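Clulline Two-Finger Gripper Set (printed, pair)

Equipment > End effectors > Two-finger > Soft goods

Order no. 2506
Sold as a pair, left and right
Bench notes by Dirk Teuber

What the maker says

Clulline sells this pair as a "universal textile gripper". The leaflet promises clean picks on anything from a tea towel to a winter coat, with no tuning and no change of fingertip. We have stocked grippers long enough to be wary of the word universal, so we put the set on our own two-arm bench before deciding whether to list it. We have listed it. The claims on this page are ours, and they are smaller than the ones in the leaflet.

What you get

Two printed finger assemblies in white plastic, left and right handed
Two wrist plates with bolts
One fingertip sensor board with lead
Spare fingertip blocks, 3
Printed fitting sheet (the drawings are good, the text less so)

Motors, arms and controller are not included. Neither is a second sensor board, which we think is mean at this price. The leaflet shows both hands fitted with one, so read the contents list before you order.

Fit

The wrist plate takes the usual small servo horn pattern. Ours went straight on to the bench arms after we had filed one hole. If your arms have a thick wrist bracket, check the depth of the bolts first. The supplied ones are short and we swapped them on one side.

The plastic is stiff along the finger and less stiff across it. Push the tip sideways with your thumb and you will feel it give. For cloth this does little harm. For boxes, jars or anything with a hard edge we would buy something else, and we would be happier if Clulline said so too.

How it compared

We ran three sets on the same arms with the same controller and the same pile of clothes. Each set had 96 tries at taking hold of a folded top by one edge and moving it a short way over the table. We counted a try as good only if the fold was still a fold afterwards.

Clulline printed pair: 71 good
Lililance padded jaw: 78 good
Clarura suction cup: 16 good

The suction result surprised none of us. Knitted cloth leaks air, and the Clarura cup is made for card and film. We included it because customers keep asking.

The Lililance jaw won, and we are not going to hide that on a page selling its rival. It also costs more, weighs more and needs its pads replaced. With thick cloth the gap between the two almost closed. With thin cloth the Clulline tips tended to slide over the top layer and come away with nothing, and most of its failures came from there.

We would not read too much into any of these numbers. It was one bench and one pile of clothes, with one person writing the scripts. A different table surface could well change the order of the first two.

The sensor board

The small green board at the fingertip is meant to tell the controller when cloth is between the fingers. Our feeling is that it tells you when something is there, and is vague about what. It reacted to a sleeve, a hem and the table top in much the same way. With a threshold set by hand it was useful as a stop signal. The "fabric recognition" printed on the box is a stretch — we could not get two layers to read differently from one in any way we would trust.

The lead is our other grumble. It is thin, it comes off the very tip, and it has a habit of lying exactly where you want to work. Clip it back along the finger before you switch on. There is no clip in the box.

Working on folded clothes

A folded striped top is a harder job than a flat towel, as the lower edge rarely stays square and the layers shift under the tip. Stripes help the person watching more than they help the arm: as soon as the cloth creases, the lines bend and you can see where it has bunched. We found it best to let one hand hold the cloth down while the other works at a corner.
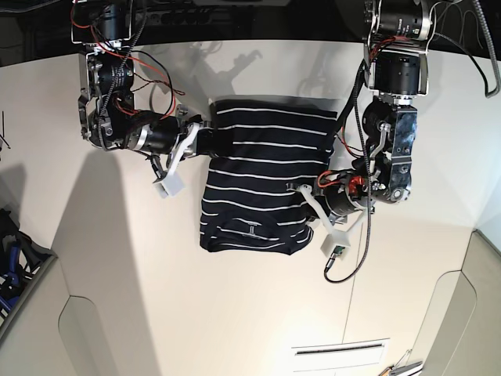
Who should buy it

Buy it if you already have two small arms, you want to try cloth handling without spending much, and you do not mind filing a hole. Spare fingers are cheap and quick to fit, and for teaching or early trials that counts for a lot.

Leave it if you need thin fabrics picked every time, or if you were counting on the sensor to do your thinking. The Lililance jaw is on the next page and we can send both on trial.

Returns

Unused sets can come back in the original box. Fingers that have been drilled, filed or glued cannot, and that includes the wrist plate.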